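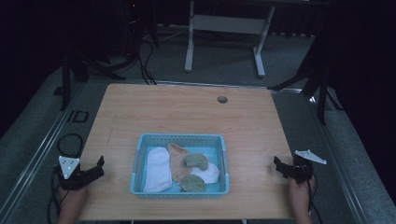

What do you do with the odd socks at the end of laundry day?

They go in a small basket on the table and stay there until their partners turn up or the month ends, whichever comes first.

Rakdale House > Shared Rooms > Laundry Sorting > Gallery

Rooms Laundry Kitchen Notices Contact

2 min read

Sorting the socks, May

The laundry at Rakdale House serves three floors, and socks are what goes missing most. Jolene Costigan started the sock basket after she emptied the lost property drawer and found 275 singles in it. Everything had been in one heap, and people gave up looking after a minute or so. Now a small batch goes out on the table at a time, and whoever is passing can match what they recognize.

The basket. Light blue plastic, shallow, with lattice sides. We tried a deep hamper before this and the socks at the bottom never got looked at. Five socks is a comfortable load for the shallow one.

The white socks. There are two in the basket, one folded lengthwise and one more or less balled up. White socks are the hardest to place. Check the cuff and the length before you call them a pair, and leave them single if you are in doubt. Khadija Tazi keeps a separate bag for whites that have been around twice.

The olive green socks. Also two. Lay them side by side and compare the heels. If they match, fold the tops over once and put them on the shelf by the door.

The beige sock. One only, lying partly under the greens. If you have the other one, leave it at the desk with Suqin Cui before 6 p.m. or drop it in the basket yourself.

The table. Light wood, with a round cable port toward one corner. Small baby socks have gone down that hole before, so sort those on the other side.

Singles left at the end of the month are washed again and cut up for dusters. Zeyu Song takes the thick ones for cleaning bike chains. Wool is kept back for Shuzhen Lei, who uses it for stuffing.

Please don't add socks straight from the dryer floor. Shake them out first and turn them right side out.

Questions about the basket can go to Jolene in room 442.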